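4.2 Where the steel goes, and where the plates go

I came into this study thinking people sort a kitchen by size. Then I spent June in the Hinds kitchens with Sneha Upadhyay, and I had to give that up pretty fast! What we kept seeing was sorting by material (steel with steel, china with china), and the bowls were where it showed best.

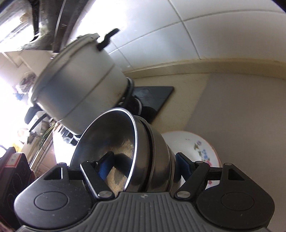 Figure 3. (a) Nested steel bowls, with a floral plate on edge and the pressure cooker on the stove.

Nesting saves a lot of counter, so we coded a stack as one item. Angus Hoani argued for coding every bowl, and we did try it his way for 2 households before going back.

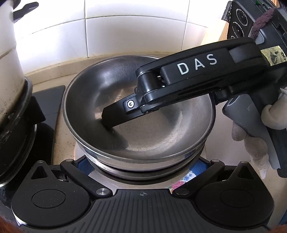 The stack rule left us with 1,554 placements, and 247 of those were plates or other china. I love this part of the data, because plates got moved in such a different way from steel – one at a time, mostly, and with a favorite spot. 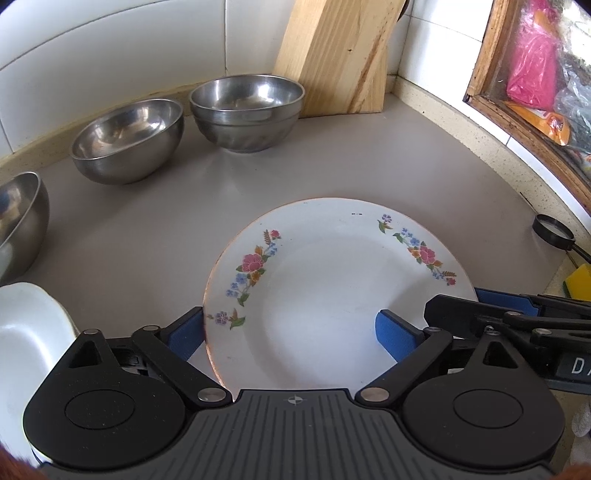 (b) Plate with painted flower sprays on the rim; steel bowls by the tiled wall.

The cooker was our fixed point, and we measured every distance from the middle of its lid. Anything within 30 cm we called "stove side." 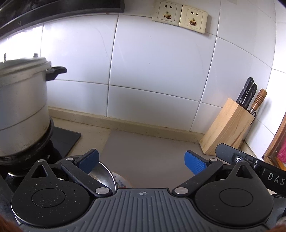 What did we do when a cooker got moved partway through a visit?
We started a new layout from that moment and kept the old one as its own record.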